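## 4. Delay and the supply of small parts

### 4.1 Where repair time is spent

The workshop records were divided into three periods: from booking to first inspection, from inspection to the arrival of parts, and from arrival to collection by the customer. Time at the bench forms a small share of the last period and is not treated separately. Both workshops kept paper job cards during the study, and the dates were copied from these cards by the second author. Cards without an inspection date were left out. After this step 88 jobs remained for Nescombe, with a smaller set for Wisbridge.

At both sites the second period was the longest. The median wait for a part at Nescombe was 17 days. At Wisbridge the median was shorter, but the spread was wider, and the longest waits were found there. Neither result changed much when jobs booked in the holiday weeks were removed.

The first period varied mainly with staffing. Nescombe had one full-time technician and one trainee, and inspections were grouped on fixed mornings. Wisbridge inspected goods at the counter when they were handed in, so that many of its cards carry the same date for booking and inspection. The effect on total repair time was slight in those jobs where a part had to be ordered.

### 4.2 Type of part

Parts were placed in four classes: mechanical wear parts, heating elements and motors, control boards, and wiring. Seals, belts and filters belong to the first class and were usually held in stock. Motors and heating elements were ordered from Zomex under a standing account and arrived with little variation.

Control boards were the most costly class, and customers often withdrew the job once a price was given. Withdrawn jobs were kept in the analysis up to the date of withdrawal. Treating them as completed would have shortened the apparent wait and given a false picture of supply in this class.

Wiring behaved differently. Harnesses of the general kind shown in Figure 3 are cheap compared with boards, yet the wait for them was close to the wait for a board at both sites. Three features of the supply help to account for this. Harnesses are specific to a model and often to a production run. Distributors list them under the number of the larger assembly, where they are listed at all. Finally, the minimum order set by the supplier may exceed the yearly demand of a small workshop. One request made by Wisbridge to Kragh was answered with a minimum quantity of 100.

Technicians dealt with these limits in several ways. A damaged lead could be cut back and fitted with a new crimp terminal, provided that enough length remained. Where the damage lay close to a branch, the usual choice was a harness taken from a scrapped machine. Reuse of this sort was recorded on the job card at Nescombe but only seldom at Wisbridge, and the two sites cannot be compared on this point.

### 4.3 Effect of local stock

Zomex opened a small parts store within reach of both towns in the course of the study. The store was said to hold up to 2000 lines. We expected waits to fall in all classes. They fell for wear parts and for motors, where waits had already been short, and stayed almost level for boards and wiring. A store of this size is filled by turnover, and slow lines are the first to be left out.

The finding agrees with interviews held with the technicians. When asked what would shorten repairs most, those at Nescombe named access to wiring diagrams before access to parts. With a diagram, a fault in a single conductor can be traced and mended without an order being placed. Without one, the whole harness is replaced as a precaution, and the job enters the longer queue.

### 4.4 Limits

The job cards were not designed for research. Dates of arrival may refer either to delivery or to unpacking, and practice changed at Wisbridge when a new counter assistant was appointed. Prices were not recorded evenly and have been left out of the model in Section 5. Jobs abandoned before inspection are also missing.

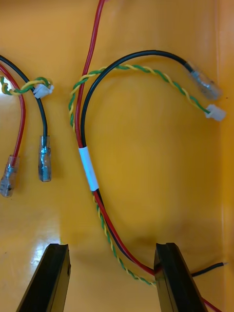

*Eulalia Pereyra*

**Figure 3.** Wire harnesses on a tray. The larger one combines red and black wires, joined under a short band of white tape, with a twisted green and yellow pair. The black wire ends in a crimp terminal with a clear sleeve.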